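手首カメラの映像で小さいキューブの検出が安定しない

投稿者:flollum_b2
カテゴリ:ロボット製作・制御 / 学生プロジェクト
閲覧 284

大学の演習でピック&プレースの課題に取り組んでいます。アームの手首に小型カメラを付け、台上のキューブ1個を検出して把持し、指定位置に置くまでが評価範囲です。持ち時間は1試行30秒です。

現状の処理は次のとおりです。
・カメラ画像をHSVに変換
・Vチャンネルを固定しきい値222で二値化
・輪郭抽出後、面積最大の領域をキューブとみなす
・重心をロボット座標に変換して降下

白い紙に濃い色のキューブを置いた予備実験では問題ありませんでした(このときは反転して二値化)。会場と同じ大理石調の台と薄いベージュのキューブに変えたところ、照明の反射のほうを拾ってしまい、アームが何もない位置に降りていきます。しきい値を下げると台の模様まで残ります。カメラの交換は規定で不可です。ソフト側でできる対策を教えてください。

Vurix
回答日:11月

しきい値を上げれば直ると思います。うちの班は240でした。

auer_lab
回答日:11月

上の回答の方法では解決しません。反射部は飽和しているので、しきい値を上げるほど反射だけが残り、キューブが先に消えます。

手順としては以下を勧めます。

1. 露光とホワイトバランスを固定する。自動のままだと、アームの姿勢で反射の入り方が変わるたびに全体の明るさが動きます。露光は短めに設定し、飽和領域をできるだけ小さくしてください。

2. 飽和画素をマスクする。Vが上限付近かつSが低い画素を抽出し、7×7のカーネルで膨張させてから検出対象外とします。反射の周囲に細かい白点が出る場合も、膨張で大半は吸収できます。残りは面積の下限で落とします。

3. グリッパの写り込む範囲を固定マスクで除外する。手首カメラなら画面内の位置はほぼ変わりません。ただし台に落ちる影は高さで動くため、固定マスクだけでは不足します。

4. 「面積最大」という条件を捨てる。高さが既知なら、キューブの見かけの辺長は計算で出ます。その範囲に入り、かつ縦横比が1に近い輪郭だけを候補にしてください。

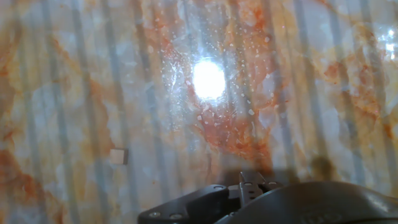

色だけで切り分けるのは避けたほうがよいです。大理石調の台には淡いベージュの部分があり、キューブと色相が重なります。エッジを併用し、上面と側面の明暗差がある候補を優先すると誤検出が減ります。縦縞が出ている場合、Cannyをそのままかけると縞が長い直線として残ることがあるので、事前に縦方向の成分を抑えてください。縞が照明のフリッカ由来かどうかは、シャッター速度を変えて幅が変化するかで判別できます。

それでも飽和領域とキューブが重なる配置では検出できません。撮影姿勢を2か所用意し、1回目で候補なしなら横にずらして再撮影する処理を入れてください。30秒の制限なら再撮影1回は入るはずです。

tritusville_arm
回答日:11月

前の方の4が一番効きました。輪郭の判定は minAreaRect の短辺と長辺で十分です。補足として、偏光フィルムをレンズ前に貼る方法もありますが、カメラの改造とみなされる可能性があるので規定を先に確認してください。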